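Platz für eine kleine Mahlzeit
Projektbericht im Modul Haushalt und Raum, Hochschule Skastmont

1. Ausgangsfrage

Wer in einem Wohnheim oder einer kleinen Wohnung isst, stellt Topf, Teller und Schale meistens auf denselben Tisch. In den Planungshilfen, die wir im Seminar gelesen haben, steht fast immer nur die Breite eines Gedecks. Der Topf kommt darin selten vor, obwohl er oft den meisten Platz braucht und seine Griffe über den Rand hinausstehen. Im Projekt Lenach wollte ich herausfinden, wie sich die Dinge einer einfachen Mahlzeit auf einer Arbeitsfläche anordnen lassen und welche Hilfslinien dabei nützlich sind.

Als Hilfslinien dienen Streifen aus blauem Klebeband, die die Fläche in Felder teilen. Der flache Teller ohne Muster war das erste Stück, mit dem ich gearbeitet habe. Er liegt auf einem Kreuzungspunkt der Linien und verdeckt ihn.
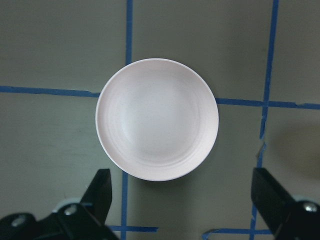 Ekaette Babalola

Ein Teller auf der Kreuzung lässt sich schnell wiederfinden, wenn man ihn wegnimmt und später zurückstellt: Man sieht die vier Linien, die unter dem Rand hervorkommen müssen. Mitten in einem Feld ist das schwieriger, dort verschiebt er sich leicht, ohne dass es auffällt. Beim Klebeband habe ich zu spät auf die Kanten geachtet. An einigen Stellen ist es eingerissen, an anderen steht es etwas hoch. Für die Lage des Tellers spielt das keine Rolle, zum genauen Messen sind die ausgefransten Stellen aber ungeeignet. Gemessen habe ich deshalb nur an sauberen Abschnitten und immer von der Bandmitte aus.

2. Auswahl der Gegenstände

Die Mahlzeit sollte klein sein und ohne Besteck auskommen. Ich habe mich für ein gedämpftes Brötchen und Obst entschieden. Das Brötchen liegt auf einem gelochten Dämpfeinsatz im Topf, der Teller steht zum Anrichten bereit. Der Topf ist rund und hat zwei Seitengriffe.

Die Griffe waren der Punkt, über den ich am längsten nachgedacht habe. Zeigen sie zur Seite, belegt der Topf in der Breite mehr Platz, und wer daneben etwas abstellt, stößt leicht dagegen. Zeigen sie nach vorn und hinten, bleibt seitlich mehr frei, dafür rückt alles andere in der Tiefe auseinander. Ich habe mich für die zweite Ausrichtung entschieden. Der Deckel wurde bei allen Anordnungen weggelassen, er hätte einen eigenen Abstellplatz gebraucht.

Geplant waren 46 Anordnungen, ausgewertet habe ich 32. Bei den übrigen fehlte in meinem Protokoll die Lage von mindestens einem Gegenstand. Das Protokollblatt stammt aus der Vorlage Briggs, die im Modul ausgegeben wird, und hat für die Ausrichtung von Griffen keine Spalte. Ich habe sie von Hand ergänzt, leider erst nach den ersten Durchgängen.

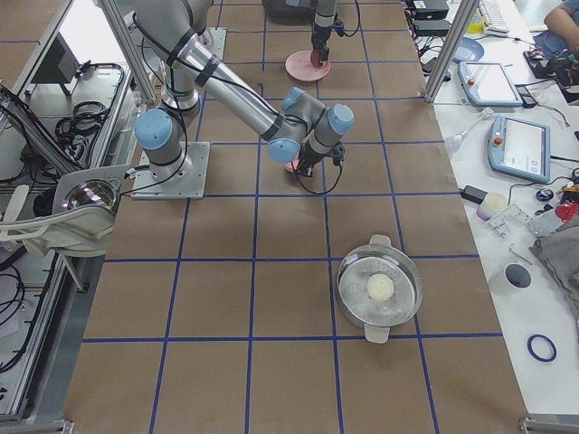
3. Anordnung und Beobachtungen

Der Teller kam nach hinten, der Topf weiter nach vorn. Er steht dabei auf einer Bandlinie und nimmt Platz von zwei Feldern in Anspruch. Mein erster Plan sah für jeden Gegenstand genau ein Feld vor, das war mit diesem Topf nicht sinnvoll. Danach habe ich die Linien nur noch als Orientierung benutzt.

Für den Apfel kam eine kleine rosa Schale dazu. Sie passt farblich zum Teller und hält den Apfel an seinem Platz. Stellt man sie vor den Teller, bleibt im vorderen Teil viel Papier frei, und der Weg zum Topf ist kurz.
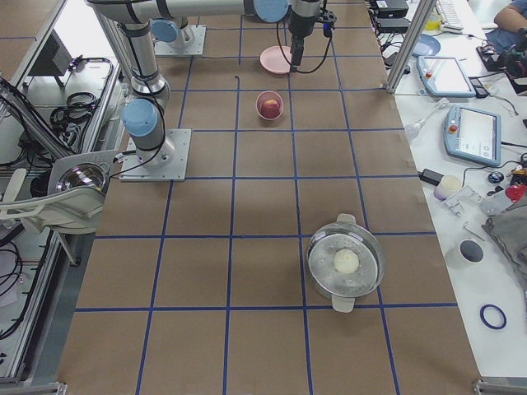 Bei engeren Anordnungen wurde vor allem das Abstellen unpraktisch. Schale und Teller vertragen sich gut nebeneinander oder hintereinander, der Topf braucht dagegen ringsum Abstand. Am besten gefiel mir die Variante, bei der er schräg versetzt zu den beiden anderen Stücken steht.

Das braune Papier als Unterlage hat sich bewährt. Das Blau hebt sich davon deutlich ab, und Flecken lassen sich sofort erkennen. Wer das Raster nachbaut, sollte das Papier zuerst ganz glatt ziehen und dann kleben.

4. Offene Punkte

Ich habe nur mit einem Brötchen im Einsatz gearbeitet. Mit mehreren Portionen würde wohl ein zweiter Teller nötig, und die Anordnung müsste neu geplant werden. Auch ein Topf mit langem Stiel fehlt in der Auswertung. Die Protokolle und die Skizzen der Anordnungen liegen im Kursordner Pidier unter Projekt Lenach.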